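Does a state sales tax exemption bill die at the end of the year?

Asked in Taxes & Legislation, December 2021
Viewed 1,419 times

I run the books for a small shop in Vorkville that sells and repairs hearing devices. Our state house passed a bill this spring to take sales tax off hearing aid batteries and replacement parts (the aids themselves are already exempt, the parts are not, please don't ask me to defend this). It went to the senate, got a hearing, and has sat in Finance ever since. The bill tracker says "in committee" and has said so for months.

Our supplier, Gandier, tells every customer the exemption is "effective January." My point-of-sale software, Trirkeveo, wants me to pick a tax code for next year now. Do I stop charging the tax, and if the senate never votes, does the house vote still count for anything?

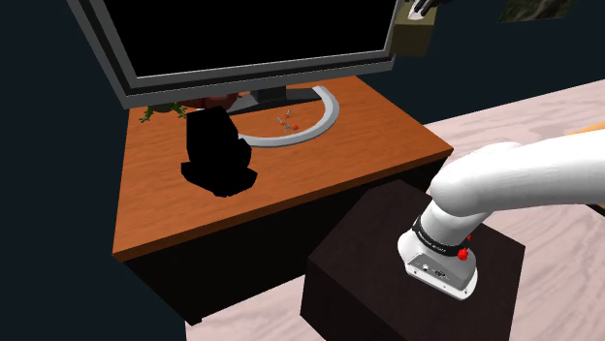
I did call the senator's office. A very pleasant intern told me the senator "supports hearing."

3 answers

Answer 1 – 10 votes, accepted

Keep charging the tax. A bill that passed one chamber is a strongly worded suggestion, and your revenue department doesn't take those.

As for whether it dies, that depends on how your legislature runs its sessions. Many states use a two-year session, and a bill introduced in the first year can usually carry over into the second with its house vote intact. Others wipe the slate every year and the sponsor starts over with a new number. Look for "carryover" in the joint rules on the legislature's website.

Also read the last section of the bill. I'd bet that's where Gandier got January: somebody saw "this act takes effect January 1" and stopped reading. An effective date only matters once there's an act. If it gets signed after that date, they'll either amend it or make it retroactive, and then you get to learn about refunds.
– Kojo Abubakari

Comment: It's a two-year session and carryover is allowed. Found the January line too, last page, exactly as you said. Leaving the tax code alone. Thanks.

Answer 2 – 4 votes

Get the supplier to put it in writing with the bill number. When ours in Mowat had to do that, the claim went away by lunch.

Answer 3 – 0 votes

batteries are already tax free everywhere, its federal

Comment: Sales tax is state and local. There is no federal one to be free of.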